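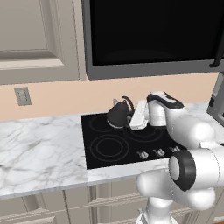 ¿Por qué me sale amargo el té verde? Casi siempre por echarle el agua recién hervida y olvidarse de la taza media mañana.

Eso me lo preguntáis mucho desde que en abril conté lo de mi primer pedido grande de té suelto, y como yo he sido el rey de las tazas amargas, pues contesto encantado. Años tomándolo así, eh. Pensaba que el té verde sabía a eso, a hierba castigada, y que la gente que lo disfrutaba tenía otro paladar (o mucha fuerza de voluntad).

El cambio me llegó con una bolsita de sencha que compré en Hinville, en una tienda que se llama Painemal y que huele desde la acera de enfrente. En la etiqueta venía escrito a boli: dejar reposar el agua, 60 segundos de infusión, fuera las hojas. ¡Sesenta segundos! Yo lo tenía diez minutos, con el platito encima y todo. Hice caso por una vez en mi vida y salió una cosa dulzona, casi como a caldo de verduras, que no tenía nada que ver.

Desde entonces uso 2 gramos por taza y, si las hojas son buenas, las aprovecho para una segunda tanda, que a mí me gusta más que la primera. El agua la dejo templar en una jarra mientras busco el colador, que nunca está donde lo dejé. Nada de termómetros, que probé uno y acabé más pendiente del numerito que del desayuno.

Con los negros soy bastante más bruto. El Helden ahumado lo aguanta todo, agua hirviendo incluida, y hasta un chorrito de leche si hace frío. El oolong todavía no lo domino: unos días me sale a flores y otros a cartón mojado, y juro que hago lo mismo.

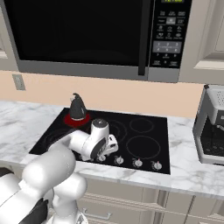 Una lectora me escribe que ella recalienta el té del desayuno a media tarde y se queda tan ancha, y que lo de tirar una taza fría le parece un pecado. Pues mira, con el negro te lo compro. Con el verde recalentado no puedo, se me queda áspero en la lengua, así que el que sobra va a la nevera con una rodajita de limón y me lo bebo frío, que con este calor entra solo.

Lo siguiente en la lista es una lata de Hastholm, mezcla con grosella, que lleva semanas cerrada en el armario porque me prometí terminar antes lo abierto. Me quedan tres bolsas a medias y un rooibos que compré por la caja, así que va para largo. Si alguien la ha probado, que me diga si aguanta bien la leche.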